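Let the Small Stuff Live in a Box
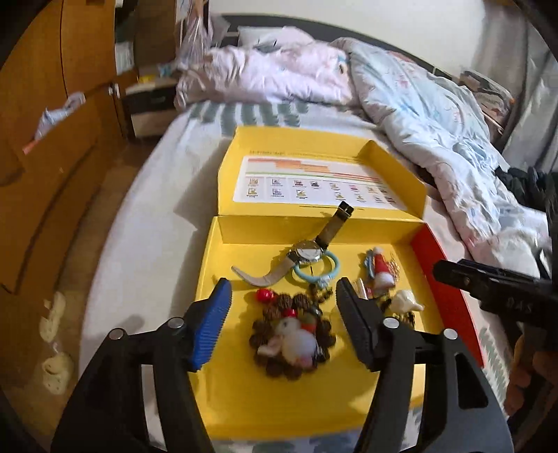

I have owned three jewelry organizers in my life, and I gave away every one of them. The last was a Lindqvist, the hanging kind with 43 clear pockets, and I really did want to love it. I filled it on a February evening with a cup of tea next to me, one thing per pocket, and I felt like a whole new woman for most of a month. Then I started leaving my earrings on the windowsill again. What I use now is a cardboard box, yellow inside with a bit of red on the side, the kind of sturdy thing something else came in and you can't quite bring yourself to flatten. My watch goes in it, and so do the hair tie with the little blue ornament, the tiny claw clip, the big brown bead bracelet, and yes, a small white plush animal, who lies on top of the bracelet like he pays rent.

My argument, if I have one, is that small things want to be together! A drawer divider asks you to decide what everything is before you put it down. Is a hair tie jewelry? Is it bathroom? At eleven at night I don't want to hold a hearing about it, I want to drop it somewhere and get under the covers. A box with a lid asks me one question (is it little and is it mine?) and then it leaves me alone.

My sister thinks this is how you end up with junk. She lives over in Ivton in a very beautiful apartment and has a tray for her rings and a different tray for her other rings. She's right that things get tangled. I once spent a whole lunch break picking a chain out of a scrunchie. But I know where the chain is, and I've known where it is for years, and she called me last spring in tears over an earring that was in the wrong tray.

The box does need some upkeep. Every so often I carry it to the bed, open it up and have a look through, and I like the bed for this much better than the dresser, where anything round rolls straight off the back. Dead hair ties go. Single earrings get one more chance. The plush guy always goes back in.

There was a home show at the hall in Nokdale a while back, and a booth there was selling a Pelletberg cabinet for exactly this sort of stuff, felt-lined, with soft-close drawers. It cost 337 dollars, marked down to 300 if you bought it that day. I opened and closed the top drawer maybe six times. It was gorgeous. I thought about my watch in there, all by itself on the felt, and I went and got a pretzel.

I'm keeping the box until the corners go.

Recent posts
The good scissors and where they went
In praise of the ugly bath mat
One suitcase, two weeks, too many socks
Why I stopped folding fitted sheets
A shelf for things that are leaving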